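Dunwood Automation, Perception and Controls
Thread: changes to the wrist camera pipeline in the December release

The December release of our pick-and-place stack is now running on all seven cells at the Briltport site. This thread sets out what changed on the perception side, for integrators and for the teams who maintain their own forks.

The principal change is a frame gate. Every image from the wrist camera now passes through a usability check before it reaches the pose estimator. Frames that fail are marked and stored, but they are no longer used to update the grasp target.

Previously the estimator accepted whatever arrived. Given a frame with no usable structure it would still return a pose, and on several occasions it did so with a confidence score high enough to pass our threshold. The planner had no means of knowing that the number was meaningless.

The gate has two stages. The first measures local gradient energy over a coarse grid of tiles. The second compares the result with the recent history of the same camera, so that a plain grey tote does not get treated as a fault.

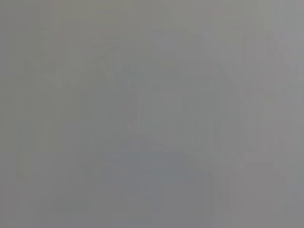 We tried a single global sharpness score first and abandoned it. Compression blocks contribute false edges at tile boundaries, and a global score cannot readily separate those from real texture. The gate now masks the block boundaries before it computes anything.

Thresholds are set per camera and live in the cell configuration under perception.gate. Please do not copy values between cells. Lens, focus distance and lighting all shift the baseline, and a threshold that behaves well on one cell may reject most of the approach on another.

On the control side, a rejected frame does not stop the arm. The controller holds the last accepted target and continues along the planned approach at reduced speed. After seven consecutive rejections it retreats to the pre-grasp pose and requests a new view from there.

Arlindo Assunção, who leads the controls group, has asked us to stress that the retreat is a planned motion and is collision-checked like any other. It is separate from the safety system. It must not be counted as a protective stop in your risk assessment.

The planner needed a small change as well. It now receives the age of the target along with the target itself, and it widens the clearance around the grasp point as that age increases. Sites using the Tosix planner adapter should update to version 2, as earlier versions discard the age field without a warning.

Logging has been revised. Each gate decision is written with the tile scores, the accepted or rejected flag and the joint state at capture. The replay tool, Eglītis, can step through these side by side with the planned path. To list only rejected frames, use the filter gate=rejected.

We ran the gate against 56 recorded approaches before release. These were chosen by hand from the fault archive and are weighted heavily toward difficult cases, so we will not be publishing a pass rate from them. They do not represent ordinary production.

Two known issues remain. The history comparison resets when a cell is restarted, which makes the gate overly permissive until it has a new baseline. The gate is also slow to recover after a sudden lighting change — operators may see the arm move at reduced speed for longer than the conditions warrant.

A related question has come up from integrators: should rejected frames be used for training? Our current policy is to keep them out of the pose estimator's training set and to hold them in a separate collection for tuning the gate. Labellers are instructed not to guess at the contents of a frame. If an object cannot be identified, the label is "unusable" and nothing further is entered.

That instruction followed a review of our older labels. Some had plainly been inferred from neighbouring frames in the sequence. The label may well have been correct as to what was on the table, but it taught the estimator to be certain where the pixels gave it no grounds to be.

Teams on a fork should merge the gate and the controller change together. Merging the gate alone will leave the controller waiting on an update that never arrives, and the approach will time out.

Migration notes are in the release folder, with a sample configuration for a single-camera cell. The two-camera sample is still under review and will be added to the same folder when it has been signed off.

Questions about thresholds should go to the perception queue. Questions about retreat behaviour should go to controls. Please attach the Eglītis log and the cell configuration to either request.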